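Stripping the old Dell, part two

The tower came from the Larkaslow surplus shed in June for 50 dollars. It posted, but the fans ran flat out at idle and the log filled with thermal warnings. I laid it on its side on the slatted bench, took the panel off and opened the socket lever.
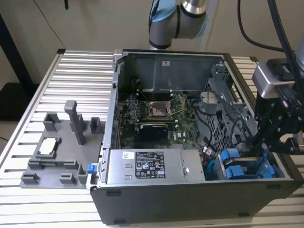 I ordered paste and a spare SATA lead from Pikix, 10 dollars with postage. The old paste had gone to chalk. Isopropyl and a coffee filter shifted it. Before pulling any cables I labelled both ends with masking tape, then forgot which colour I'd used for data.

Drives next. The carriers pinch at the tabs and slide out along the rail. Power-on hours on the first drive: some 738. I had expected far worse.
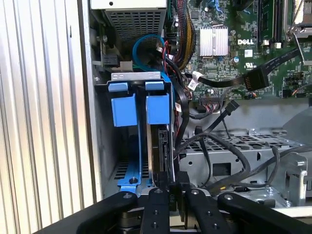

Drive bay with the blue carriers, SATA cable looping under the power supply.

The processor sits in a square pocket while the socket is open, heat spreader up. Check the pins under a lamp at a low angle. A bent one shows as a break in the grid.
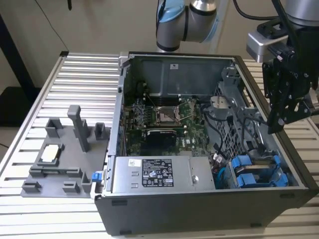

CPU in the grey tray, socket open, graphics card still fitted.

Memory and the front fan are for part three. The fan is a Fovoretti replacement and the connector may need re-pinning.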